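3.2 Tableware and the sorting of small objects in shared households

The household survey was carried out in Covambridge over a single November and returned 2,769 usable forms. Respondents were asked where they put small items that had no fixed place in the home: keys, fruit, coins, children's toys and the like. The question was left open, and answers were coded afterwards by type of container. A round dish or plate kept on a table was the most common answer, ahead of drawers and hooks.

Metal dishes were coded apart from ceramic ones. The two differ in weight, noise and the way their surface shows wear, and earlier work by our group (the Fidura interviews) suggested that people treat them differently. Metal was favoured in homes with young children — breakage was the reason most often given — while ceramic was favoured where the dish stood near a front door. 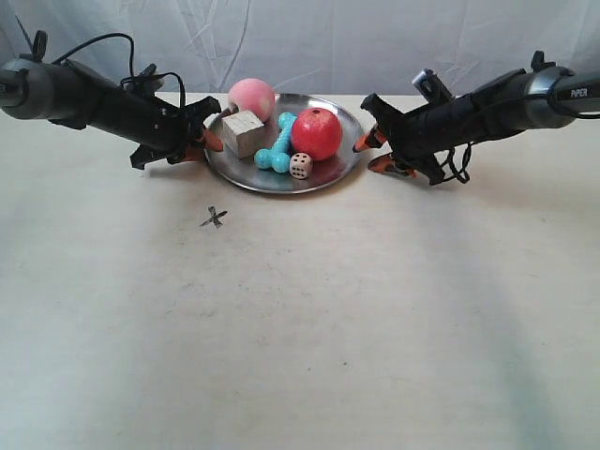
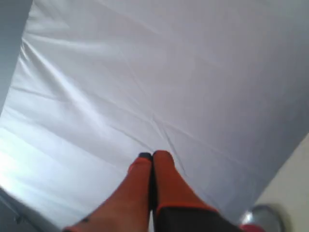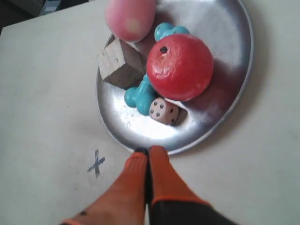
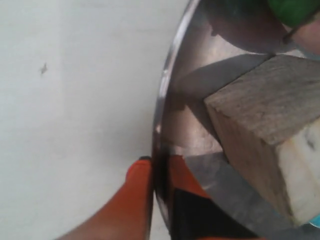
Figure 4. Round metal plate with small objects on a pale tabletop (first and third panels); white fabric (second panel); curved metal rim beside a pale surface (fourth panel).

Jenő Takács
Corresponding author, Virkura Centre for Household Studies

Mixed contents were the norm. Of the forms that named a dish, 1,000 listed at least two unlike kinds of item, most often fruit with something that was not food. Colour was seldom mentioned as a basis for sorting, and size only slightly more often. Several respondents wrote that the dish was cleared when guests were expected and filled again within days.

The Bárány scale of household order (Section 2.4) was scored for each form. Scores for homes with a shared dish did not differ from those without one once the number of residents was taken into account. We therefore treat the dish as a habit of placement in the models that follow, and leave the scale out of Table 5.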